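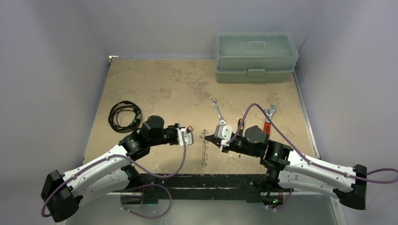 Blog > Bench notes > Rules

OK quick one, typing this between two runs so excuse the mess. Several people asked for the two-arm rules after my last post and I kept saying I'd write them up. So. Writing them up.

These are my rules, for small arms on a bench. If you have a big industrial cell you have actual standards to read and a safety person to argue with. Go read ISO 10218 and do a proper risk assessment. I did read it, over most of October, and plenty of what follows is me shrinking the big ideas down to something I'll stick to at 11 at night.

Cables first. Always cables. Purple cable on both arms at the moment, and it loops. You need slack for the wrist to turn but every bit of slack is a hook waiting for a wrench handle. My rule: move the arm by hand through the whole task before power goes to anything, and watch the loop, not the gripper. If the loop hangs over a tool, either the tool moves or the loop gets shortened. I break this one the most. Red handled adjustable wrench is under the right arm's loop as I write, so yeah.

Slow first run. Every task, every time you change anything. Even if you only changed the one number. I run the first pass at 4 percent speed and it's painfully boring and I have caught so much stuff that way. Wrong sign on a joint, mostly. Once a whole arm loaded with the config for the other arm.

Meeting in the middle. Two arms reaching for each other need a no-go gap and the gap has to live in the software, not in your head. I set mine in the Griltness config as a keep-out between the grippers. Only gets switched off for handovers, and it goes back on right after. I had it off for a whole afternoon once because I forgot. Nothing hit anything. Still felt sick about it.

Hands. Hands out of the box when the motors are live. I know they're small arms. They still pinch, and the elbow side is worse than the jaws. The Bilgin stop button sits where my left hand already is, and I press it once at the start of each session to see that it really does drop power. Takes no time. Just do it

One holds, one waits. If an arm has a tool in its jaws the other one does not start a new move until the grip is checked. A wrench held by one end can swing. Slows everything down, I've made peace with it.

Tools on the table. Only what the task needs, everything else goes back in the toolbox. (Green one, back right, lid clipped. An open lid is a thing to hit.) Coiled spare cable counts as a tool too and it shoud not be living next to the wrist. Working on it.

Logging. Write down every stop, even the dumb ones. I'm on run 1123 and the stop log is the single most useful file I own. Time, which arm, what it was holding, what I did next. Plain text. Friend at Ikar keeps theirs in a spreadsheet with colors, whatever works.

Bolts. Shoulder bolts and the front bar get checked every 100 runs. Paint pen mark across the bolt head so you can see if it's turned. Stole that from the Grurnley forum and its the best tip on there.

Stuff I haven't settled: whether to let it run while I'm in the next room. Currently no. Also whether the torque limit should drop when both arms are on the same part, I think yes but it makes the grip alarms go off constantly and I haven't had time to tune it.

Run's finished, need to go log it. Comments are open, tell me what I missed. Next post is the gripper fingers if I ever get the new ones cut.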